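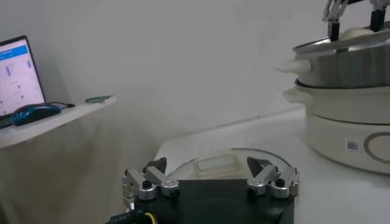

Figure 3. Wrist view from one arm during collection of the steamer task. The other gripper is at the knob of the steel lid; the glass lid lies on the table.

4.2 Collecting the demonstrations

Archana Dwivedi and Tarun Sisodia
May
Print this section | E-mail this section

It is common in this literature to report how many demonstrations were gathered and to leave the matter there. We think the number says very little. Our own set for the steamer task holds 930 episodes, and after going through them we are not convinced that it contains much more information than a set half that size would. This section explains why we have come to doubt the figure that we ourselves put in the abstract.

The episodes were recorded by two operators, Ankit Mishra and Chia-jung Ng, working in separate shifts. Each was given the same one-page instruction sheet and the same practice time of 15 minutes. The sheet named the goal of each stage (lid off, buns moved between basket and plate, lid back on) and said nothing on how to get there. We wanted variety in the motions. What we got was two habits. Mishra came down on the knob from straight overhead in nearly every episode, and Ng nearly always came in from the side. A policy trained on the pooled data has in effect two teachers who never met, and it is not clear to us that averaging over them is a good idea. Earlier work from the Tultent group treats this kind of spread as a benefit. We could not reproduce that result.

A second concern is the lids. A clear lid on a white table is a poor target for any color camera, and its outline comes and goes with the lighting. We had expected the wrist views to help. In a small check, Gudrun Hedlund went through 8 episodes one by one and marked every moment at which she could place the rim with confidence from the wrist view alone. She found long stretches where she could not. If a patient human reader has trouble, we see little reason to trust a network that appears to manage – it may simply have learned where the lid is usually put down.

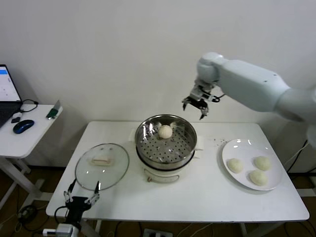 The buns raise a different problem. They are soft and look much alike, and their surfaces change over a session as they are handled. Operators learned to grip them lightly, but that adjustment is stored nowhere in our data except as finger positions. There is no force signal. A model that copies the finger positions will copy them onto a firmer or a staler bun as well, and the recordings offer nothing to correct it. We raised this with the authors of the Julska data set, who told us they had the same gap and had chosen to accept it. We have accepted it too, with less comfort.

Then there is the question of failed attempts. The Trumari protocol, which we followed for the first half of collection, discards any episode with a dropped object. We stopped doing this midway. Operators who know that a drop will be thrown away stop trying to recover from it, and recoveries are what a learning system most lacks. The change means that the two halves of our set were made under different rules, and the results in Section 5 should be read with that in mind. We report them separately where we can.

Adding episodes was the obvious remedy, and one reviewer of an earlier draft asked for up to 2000. We declined. More hours with the same two operators, one table and one steamer would raise the count and leave every weakness listed so far in place. The Ocampo comparison in Section 5.3 uses fewer episodes from more kitchens, and we give our reasons there for taking its lower success rate more seriously than our own.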